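Green tables stay put as Stosine workroom gets new hours

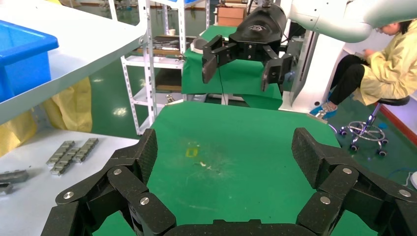 One of the green-topped tables in the Stosine workroom, with a stool alongside.

The shared workroom at Stosine will stay open through the summer, and the green tables are staying with it.

Members had until the end of June to say whether they wanted the tables swapped for taller benches. 24 replies came in. Most said leave them alone – spend the money on stools.

"They're the right height if you sit, and most of us sit," said Rosalind Kasprzak, who runs the bookings. "The mats clean up ok. Tape marks are another matter."

Small pieces of tape get put down to show where a job should sit, then stay there for months. New rule: tape comes up when your booking ends, unless the desk has been told. Same goes for crumbs and bits. Wipe the mat before you go, cloths are in the drawer by the sink.

Shoe covers still required past the inner door. Coats too. A fresh box of covers is due from Kollavetti next week, larger sizes included this time, after complaints.

On stools, $1,767 has been set aside. Lyle Mbeki got two quotes, one from Nguyen-Tran and one from a supplier out of state, and the Nguyen-Tran price was lower even with delivery. Round seats, five wheels, same as the ones members already use. Backrests were asked for by a few people but they push the price up and wont fit under the tables.

Not everyone is happy. Cletus Abernathy wanted at least one bench for standing work and says he will bring it up again in the fall. "My knees don't like those stools," he said. "One bench. That's all I asked for."

New hours start at once: 7:30 a.m. to 9 p.m., last booking at 8. The early slot is a trial and may be dropped if its not used. Bookings can be made at the front desk or by phone, and there is no charge for the first 300 minutes each month.

Old stools with bad wheels will be put out by the loading door, free to anyone who can carry one off. Ask Rosalind first.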